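Last updated: May

A Morning at the Stadura Open House

I love a place that sells ordinary things, so when the Stadura housewares hall opened its back rooms to visitors I was at the door well before nine. I went mostly for the packing corner, where they show how household paper gets sorted, bagged and sent out to the small shops. I stayed until they started stacking the chairs.

You go in through the loading side, past a long rack of brooms, and a map is pushed into your hand. The map is no use at all. I ended up in the wallpaper aisle twice, which was fine by me, as the Girent people had brought out their whole spring line and were letting everybody pull down the rolls and feel them. There were 293 patterns in the sample books if you believe the sign, and I must have turned over a good share of them. A woman next to me was looking for something to go in a hallway with no windows, and by the time we parted she had nine scraps taped to her sleeve.

The packing corner is down three steps at the far end. I had pictured a plain gray storeroom, and instead it has this lovely soft paper on the wall, all blue and pink flowers with painted ribbon and a bow, running right down to a pale marbled stone floor. It feels like somebody's sunroom! The tissues in their shiny blue wrap looked very much at home against it. 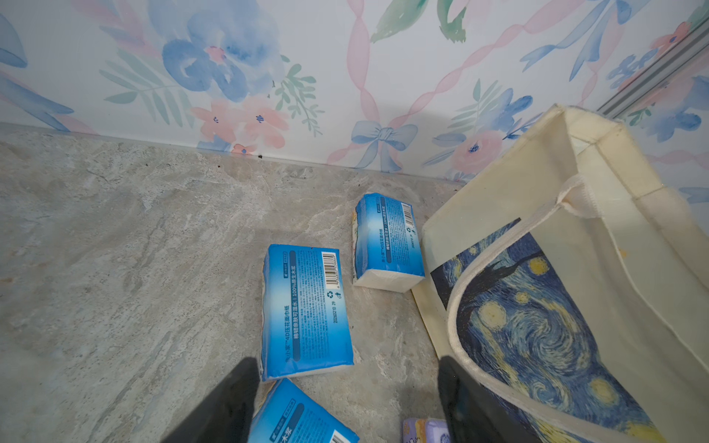
Pak-hei Wei told me the wall was the easy choice and the bags were the argument. Paper goods weigh nothing but they take up so much room that a bag looks full long before it feels full, and people kept wanting to squeeze in one more pack until the corners split. They went through a boxy paper bag and a thin net one before settling on canvas totes.

I hadn't thought for one minute about the shape of a pack of tissues before this visit, and now I can't stop. A soft pack has no real corners. It slumps if you stand it up and slides if you lay it on another one, because the plastic is so slick. So there is a knack to it: the first pack goes in against the back, the next one leans on it, and you let them settle before you add more. Press down hard and you only get a crease across the whole stack. I had a go and did badly, then had another go and did a bit less badly, and I was allowed to keep trying for as long as I liked (thank you to whoever was waiting behind me).

We also got a talk on embossed tissue, from the Chow side of the house. It was supposed to last ten minutes and ran to 50, with so many questions from the floor that the speaker gave up on the slides. The pattern pressed into the sheet changes how it feels on your face, and you can tell with your eyes shut. They passed around plain and embossed sheets and had us guess. I got every one right — my proudest moment of the spring. 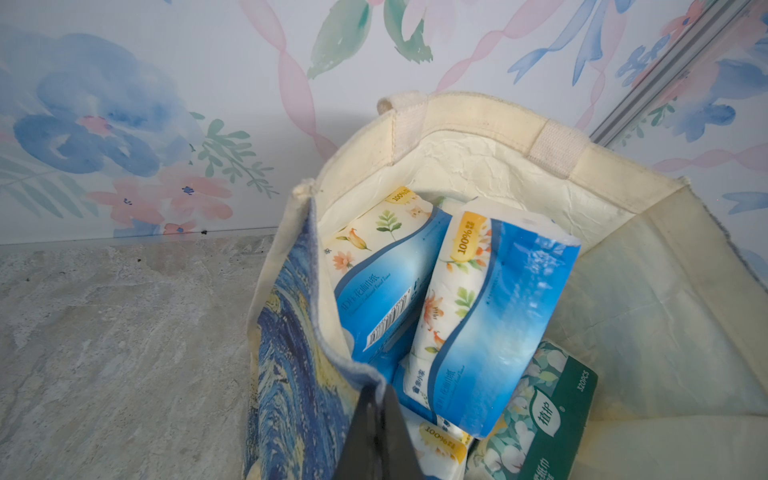
Totes are a weakness of mine and I own far too many, most of them from bookstores. What I like in one is a wide mouth that stays open by itself while your hands are full, and a lining you can wipe. Pictures on the outside are a bonus. The one on the floor by the wall had Starry Night swirls on the front, deep blue with streaks of yellow, and the packs inside had a big blue wave across their wrappers along with little orange flowers, so the whole thing looked as if it had been matched on purpose. It has seen some use, with smudges up near the rim and a fuzzy edge on one side, and I trust a bag more for that. The wrappers read "3D压花面巾纸," which is embossed facial tissue, so I felt quite the expert after my talk.

Lunch was noodles at the Stunavier counter upstairs. Get the ones with the pickled greens. The line moves slowly but there is a window over the yard and you can watch the carts going in and out. By the time I had finished my bowl the visitor board by the stairs said 2,271, and it did feel like it on the way back down.

A few notes if you are going next time. Wear flat shoes, as the stone floors are hard on the feet. The sample books are put away at two, so do the wallpaper first. Parking is behind the hall and was almost full when I left, with more cars turning in.

I came home with two wallpaper scraps, a sheet of embossed tissue folded in my notebook, and no new tote. They weren't for sale. I did ask.

Recent visits
The Button Warehouse, Both Floors
A Wet Afternoon at the Lampshade Fair
How Brooms Are Tied
Enamel Pots and Where They Come From

Contact | Copyright, all rights reserved | Back to top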